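Hurkcombe Seam Gauge and Hem Clip Set
Item 3291

Everyone owns a seam gauge. It's under the couch, with the good scissors. The Hurkcombe is bright enough to find again and comes with a hole in the end, so you can hang it on a nail and then forget where the nail is.

The slider stays where you set it, even if you drop the gauge halfway through a curtain hem. Markings run to 6 inches on one side and 157 millimeters on the other — the extra bit is for people who cut generously.

In the pack: one gauge, two hem clips, a cotton pouch. Clips fit light and medium fabrics. Denim will win.

Colors: Kirgate blue, Skovia yellow
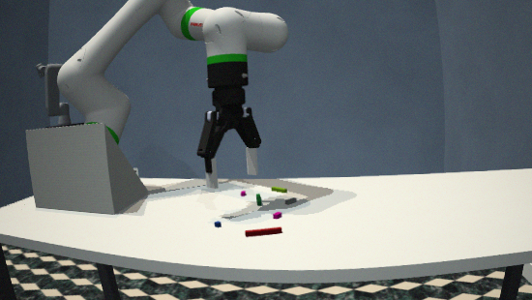

White arm with green rings, over a white table

Wipe clean with a damp cloth. Do not iron the gauge. Returns accepted unopened through our Figueroa store.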